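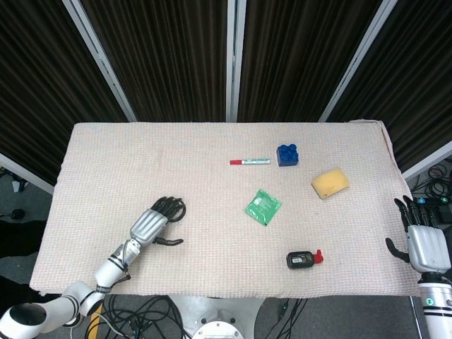 Home Browse topics Unanswered Tags Log in

Testgate two-arm kit: hand misses thin items on a covered table

Svenja Brandes, 07/08/2026

We have the Testgate two-arm kit with the four-finger-and-thumb hands on trial in Salem and need to decide whether to keep it. The task is clearing small mixed items from a cloth-covered table. Sponges and toy blocks are fine. Flat foil packets and a whiteboard marker are not. The fingers close above the packet or push it along, and the cloth moves with it. Out of 39 attempts on the packet, 4 ended in a lift. Firmware is current and I ran the hand calibration twice. The table height was entered by hand during setup. Is this a limit of the hand, or is there a setting I have missed? The sales sheet says "household items" and gives no minimum thickness.

Ghassan Semaan

Check the table height first. The setup wizard asks for the height of the bare surface, and the planner then keeps the fingertips 10 mm above whatever you typed. That clearance is fine for a sponge and useless for a packet. It is under Workspace – Surface – Approach margin. Bring it down in small steps with the grip force set low, and re-measure with the cloth on. A woven cloth with a raised texture will add a little height, and any fold adds more. Pull it flat and clamp it at the back corners. If one corner is bunched up, the height is wrong there whatever you enter.

For the marker, set the approach so the fingers close across the barrel. The default closes along the long axis of the object if the camera sees the cap as a separate item, which ours did until we retrained the labels.

The packet is harder. With the margin corrected we get most packets by pressing one crimped edge with the thumb and sliding toward the fingers. You have to teach that motion yourself; it does not ship with the kit. Budget an afternoon for it.

On keeping the kit: for blocks, bottles and sponges I would. If flat packaging is most of your work, get a price for the Julovholm suction tool before the trial ends. It fits the same wrist, but the cable is short.

Lahcen Bennani

Same problem here, we gave up and took the cloth off. Works better. Don't pay 3000 for the extended support plan, they only sent me the manual again.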